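로봇은 냄비 뚜껑을 어떻게 들까? 프로그램 이야기

2018년 6월 1일 | 어린이 과학 글방 '이스터(Ister)'

안녕, 친구들! 지난번 글에서 로봇 팔의 관절 이야기를 했더니 "그럼 로봇은 누가 시키는 대로 움직여요?" 하고 묻는 댓글이 많았어요. 그래서 오늘은 로봇 안에서 돌아가는 프로그램 이야기를 해 볼게요. 나는 '패드턴(Fadton)'이라는 제어 프로그램을 만드는 일을 하는데, 5월 내내 이 녀석이랑 냄비 앞에서 씨름했답니다.

여러분은 냄비 뚜껑을 들 때 무슨 생각을 하나요? 아마 별생각 없이 손이 쑥 나가겠죠. 로봇한테는 그 '쑥'이 꽤 긴 숙제예요.

첫 번째 숙제는 보기예요. 어려운 말로 '인식'이라고 해요. 카메라로 들어오는 건 사실 숫자가 빽빽한 표거든요. 점 하나하나의 색깔이 숫자로 적혀 있어요. 프로그램은 그 숫자 속에서 "여기까지가 냄비, 여기는 손잡이" 하고 경계를 찾아야 해요. 냄비랑 받침이 똑같은 연두색이면? 으, 정말 헷갈려요! 반짝이는 쇠 테두리도 골칫거리예요. 빛이 비치면 색이 자꾸 달라 보이니까요.

그래서 우리는 보는 눈을 여러 개 써요. 멀리서 보는 카메라는 팔과 냄비가 어디쯤 있는지 넓게 알려 주고, 손목에 달린 카메라는 코앞을 자세히 보여 줘요.
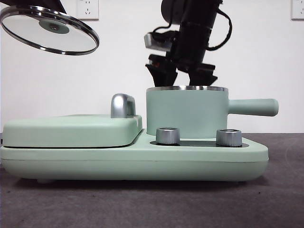
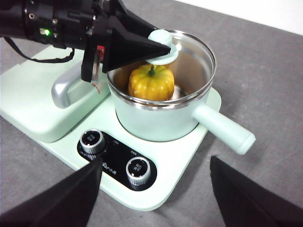 첫째 사진은 멀찍이 떨어진 카메라로, 둘째 사진은 손목 쪽 카메라로 본 모습. 둘째 사진의 냄비 안에는 노란 장난감 호박이 있어요.

두 번째 숙제는 길 정하기, '계획'이에요. 집게가 지금 있는 곳에서 뚜껑까지 가는 길은 셀 수 없이 많아요. 그중에는 냄비를 쿵 치는 길도 있고, 다른 팔이랑 꽈당 부딪치는 길도 있죠. 프로그램은 머릿속으로 먼저 움직여 봐요. 우리 패드턴은 한 번 움직이기 전에 길을 287개나 그려 보고, 부딪치는 길은 싹 지운 다음 남은 것 중에서 골라요. 미로 찾기를 연필로 먼저 해 보는 거랑 비슷해요.

세 번째는 '제어'예요. 길을 정했어도 팔이 그대로 가 준다는 보장이 없어요. 모터가 조금 더 돌기도 하고 덜 돌기도 하니까요. 패드턴은 1초에 475번씩 "지금 어디야?" 하고 묻고, 어긋났으면 살짝 고쳐 줘요. 자전거 탈 때 핸들을 계속 조금씩 움직이잖아요? 바로 그거예요!

집게에 주는 힘도 잘 골라야 해요. 너무 살살 쥐면 미끄러지고 너무 꽉 쥐면 물건이 망가져요. 나도 처음엔 힘 숫자를 잘못 적어서 종이컵을 납작하게 만든 적이 있어요.

집에서 해 볼 놀이도 하나 알려 줄게요. 친구 눈을 가리고, 말로만 컵 뚜껑을 들게 해 보세요. (유리컵 말고 플라스틱 컵으로요!) "오른쪽으로 조금, 멈춰, 손가락 벌려, 내려…" 이렇게 순서대로 말하는 게 바로 프로그램 짜기랍니다. 몇 마디 만에 성공했는지 댓글로 남겨 주세요.

다음 글에서는 로봇이 연습하면서 배우는 방법을 이야기할게요.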